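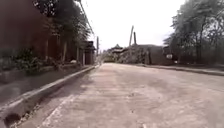
Gumwood Road, looking along the kerb. Four pillars, one drain, no shop.

1/ I have walked this road every morning since we moved in and I am now ready to publish my findings. Mostly they concern concrete.

2/ Tarmac people will never understand. Concrete keeps a record. Every patch, every crack, every blotch of God knows what stays put for years, and you end up on first-name terms with them. There's one I call Belgium.

3/ The pale strip that runs next to the kerb has been argued over at length. One school says old paint. The other says wear. I was firmly paint until I scuffed it with my shoe for a full minute in front of a woman watering her plants, and now I'm firmly going home by the back way.

4/ Then there's the drain opening in the kerb. It has had 6 of my coins, a bus pass and the good half of a pen. I wrote to Claeys, who look after the drains round here, and got a very polite letter back saying reference 746 had been closed. The drain has not been closed. The drain is open for business.

5/ I do like the pillars along the front on the left. Very grand. You walk past them feeling you ought to have been announced.

6/ Shrubs: doing better than mine. No further comment.

7/ Further on you get the uphill bit. It isn't steep. It's the sort of slope you don't notice until you're carrying potatoes, and then it's all you can think about. I allow myself one stop, by the wall with the little square holes, where I pretend to admire the blockwork - and after all this time I do admire the blockwork, so that's backfired. 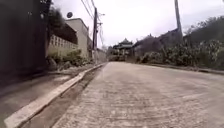

Ilse Declercq replied to say that the breeze blocks are the best thing on the whole road, that her aunt had a wall like it and you could post biscuits through the holes, and that I should stop moaning about a hill her mother does twice a day.

8/ Noted, Ilse. Your mother can have my potatoes.

9/ She's right about the blocks, though. I priced some up for our back wall. I'd need nearly 100, and the man at Urkedine said they'd be with me in May. He didn't say which May.

10/ The gutter wants a good sweep as well. I've offered to do our stretch if next door does theirs. Next door has offered the same thing the other way round, so talks continue.

11/ Off out again in a bit. We need milk, and I'd like to see how Belgium's getting on.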